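How a Robot Hand Learns to Pick Up Grapes

Picking up a bunch of grapes is easy for you. Your fingers close, you feel the grapes press back, and you stop squeezing before anything pops. You do not have to think about it. A robot has to be taught every part of that job.

The Grivitness Hand is a robot hand made by a company called Ivberg. It is sold to schools and science clubs together with a box of practice things to pick up. This page explains what the hand does, what comes in the box, and what we thought of it after using it with a class of fourth graders.

What is in the box?

You get the hand, a cable, a thick book of lessons and a set of toy food called the Prultari Market. The toy food matters more than you might guess. Real grapes get soft and leak. Plastic ones can be picked up all day long and still be the same shape the next morning.

The Market set has fruits and vegetables in many shapes. Some are big and round, like the pumpkin. Some are long, like the zucchini. Grapes are the hardest, and the lesson book saves them for last.
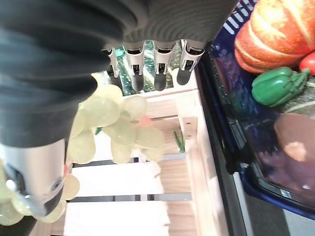

A bunch of grapes is hard because it is not one solid thing. It is many small round things joined by a stem. If you hold it in a different place, it hangs in a different way. A robot that has learned to lift a potato will find that a potato stays the same shape from every side. With grapes, it has to learn again.

How does the hand hold something?

Look at your own hand. Four of your fingers point the same way, and your thumb can come across to meet them. That is called an opposing thumb. Without it, you would have a hard time holding a cup or a pencil.

The Grivitness Hand works the same way. The thumb pushes from one side and the fingers push from the other. The pushing makes friction, and friction is what keeps the food from sliding out. Rubber is good at making friction, so rubber tips are a good choice for robot fingers. Try picking up a wet bar of soap and you will learn what happens when there is not enough.

The robot also needs to know how hard to push. Too little, and the bunch drops. Too much, and a real grape would be crushed. The control program lets you choose any number from 0 to 255 for the grip. At 0 the hand is fully relaxed. At 255 it squeezes as hard as it can. The lesson book tells you to start low and go up a little at a time.

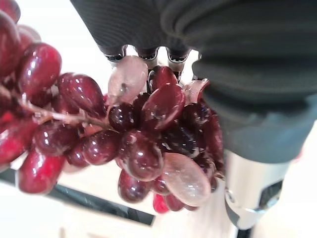 Red toy grapes held up in the robot hand.

How does it learn?

The hand learns from practice runs. In each run, a person guides the hand to a piece of food, closes the fingers, lifts, and puts the food down somewhere else. The computer saves the run. After many runs, it looks for what the good ones had in common and tries the job without help.

Our class saved 172 runs before the hand could move the pumpkin by itself. The grapes took 768. That is a lot of grapes, and it kept us busy from October until the middle of December. If you try this, take turns, and write down the grip number you used each time.

Is it any good?

Mostly, yes. The lessons are clear, there are 24 of them, and the first ones are short enough to finish before lunch. Children can change the grip number themselves and find out right away what it does.

There are two problems. The hand is slow to start up, and the cable is too short for a big table. We also think the grape lessons should come with more hints. We compared it with the Kováčik kit we used last year, which has only two fingers. The Kováčik kit is easier to learn, but it cannot copy the way a person holds things.

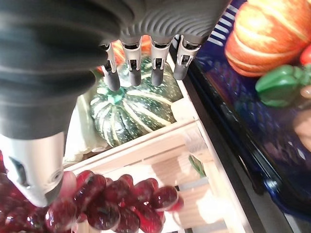 Bahman Shokri wrote to us to say that his group got better results when they changed where the grapes were placed between runs. "We always put them in the same spot at first," he wrote. "Then we moved the bunch over a little and the robot closed its fingers on nothing. Move the food every time, even if it takes longer."

We tried this with the zucchini and it helped us too.

Words to know

Friction: the force that slows things down when they rub together.

Grip: the way a hand holds something, and how hard it squeezes.

Opposing thumb: a thumb that can reach across to meet the fingers.

Practice run: one try at a job, saved so the computer can learn from it.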